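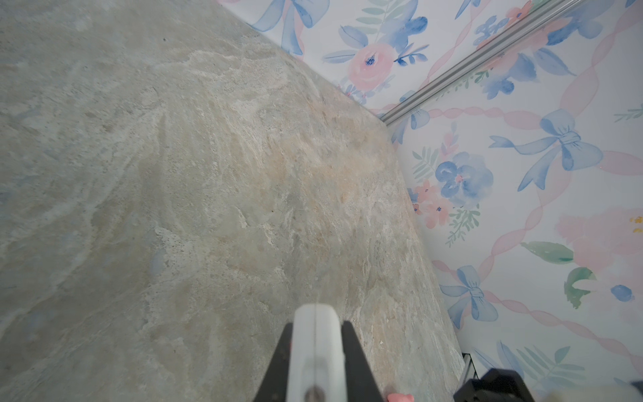 Stone top, ribbon wallpaper, and I'm in love with both

I have wanted a proper baking corner for as long as I've had an oven, and now I have one! It's the stretch by the wall in the little back kitchen, and I've been in there so much since May that the rest of the house has gone a bit feral.

Let me start with the slab, as I do with everyone who comes to the door. It has a stone look with pale gray and sage green all clouded together, then these warm beige patches that go almost peach toward the middle. I went into the Prollow showroom wanting plain white. I came out having stroked this one for so long that the woman at the desk asked if I needed a chair. White would have been fine, I'm sure, but I'd never have stood there with a cup of tea just looking at it, and I do that most mornings.

One thing I didn't think about when I chose it is how well a mottled surface hides crumbs. Wonderful when your mother-in-law drops in, less wonderful when you're about to roll out pastry. I can wipe the whole thing down, feel very pleased with myself, and then put my hand flat on a patch of crumbs that blended right in with the pale bits. So now I do the hand test every time — palm down, sweep from the wall outward, then the cloth. Dalia Ragab, who taught me most of what I know about bread, does this with her eyes closed and says it's the only way.

The wallpaper

Okay, the wallpaper. Pink ribbons, blue bows, flowers, little sprigs of leaves, all in that washy watercolor style on white. My brother said it looked like the inside of a hatbox and I said thank you.

It's a pattern called Illamcombe and I'd had a scrap of it pinned inside a cupboard door for 2 whole years (the scrap is still there, I can't throw it out). What I love is that the colors aren't matchy. Some of the leaves are green and some are blue, and the big blue flowers have pink centers, so it all looks as if someone had three or four paints going and just kept swapping brushes. There's a pink rose up near the corner of the slab that I'm especially fond of.

Bouchra Benkirane helped me hang it. She is a patient woman. We did the long wall in one afternoon and then spent nearly as long again on one narrow strip, arguing about where the ribbon should meet the ribbon. She was right, and I've told her so in writing.

If you're hanging a looping pattern like this, buy an extra roll. I bought 4 and used every one, and all I have left over is a piece the size of a tea towel. Lay your strips out on the floor before you paste anything, too. The loops run diagonally and they'll fool you up close.

What's still to do

I'm thinking about how to look after the paper behind the place where I mix. Loubna Salem has suggested a clear panel, which I know is sensible, and I keep changing the subject. I may try a clear matte coat on the leftover piece first and flick some cake batter at it. Has anyone done this on a watercolor print? Did the pinks stay pink?

I also need a better lamp. The colors in the slab shift so much during the day, greener in the morning and much warmer by four o'clock, and the old bulb flattens all of it at night.

Next on the list is my grandmother's cardamom buns, a batch of 12, and I'll put the recipe up once I've worked out what she meant by "enough milk."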